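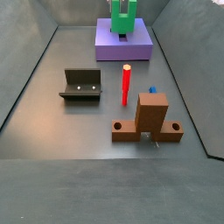 J'ai repris le tricot en novembre, après une pause tellement longue que je n'ose plus la chiffrer, et je me suis lancée (évidemment) dans un gilet jacquard, parce que commencer par une écharpe, non merci. Le plus dur, pour moi, ça n'a jamais été les mailles, c'est de choisir les couleurs. Je peux rester une heure devant un écran à hésiter entre deux moutardes. Et puis il y a des associations qui me sautent aux yeux sans prévenir, comme ce vert vif posé sur du violet, avec du gris-bleu tout autour, et là je sais tout de suite que je veux le porter sur le dos. Le vert en petites touches, le violet à l'empiècement, le gris-bleu pour tout le reste du corps. Voilà, c'était décidé !

Restait à trouver la laine. J'ai d'abord commandé de la Flasine, dont on m'avait dit beaucoup de bien, et le gris-bleu est superbe, un peu poudré, avec un tombé très souple. Par contre le violet tirait franchement sur le prune, et le prune à côté du vert, ça fait aubergine. J'ai donc pris le violet chez Dillis, même grosseur à peu de chose près, un peu plus sec sous les doigts. Pour le vert, j'avais un fond de panier, deux pelotes sans étiquette que m'avait données Huguette Vachon quand elle a vidé son grenier. Elle m'a juré que c'était de la pure laine. Je l'ai crue -- et au lavage l'échantillon s'est bien comporté, donc je continue de la croire.

En tout, j'ai prévu 600 grammes, c'est large, mais j'ai déjà connu la manche qui s'arrête au coude et le bain de teinture épuisé partout, je ne recommencerai pas.

Côté technique, je tricote en rond, de haut en bas, avec 70 mailles montées pour l'encolure. Les trois premiers rangs de jacquard étaient affreux, tout serré, tout gondolé. J'ai défait. J'ai refait. J'ai redéfait. Naima Kettani, du club du soir, m'a montré comment tenir un fil dans chaque main, et au bout de 17 rangs ça commençait à ressembler à quelque chose. Elle m'a aussi conseillé d'étaler les mailles sur l'aiguille droite avant chaque changement de couleur, et depuis mes fils flottants ne tirent presque plus.

Maintenant j'en suis à la séparation des manches, que j'ai mises en attente sur un bout de coton. Il me reste à trouver les boutons, et surtout à me décider pour les bandes de boutonnage, parce qu'il va falloir couper dans le tricot au milieu du devant. Avec des ciseaux. Rien que d'y penser j'ai les mains moites -- si vous l'avez déjà fait, racontez-moi dans les commentaires, couture à la machine ou au crochet avant de couper ?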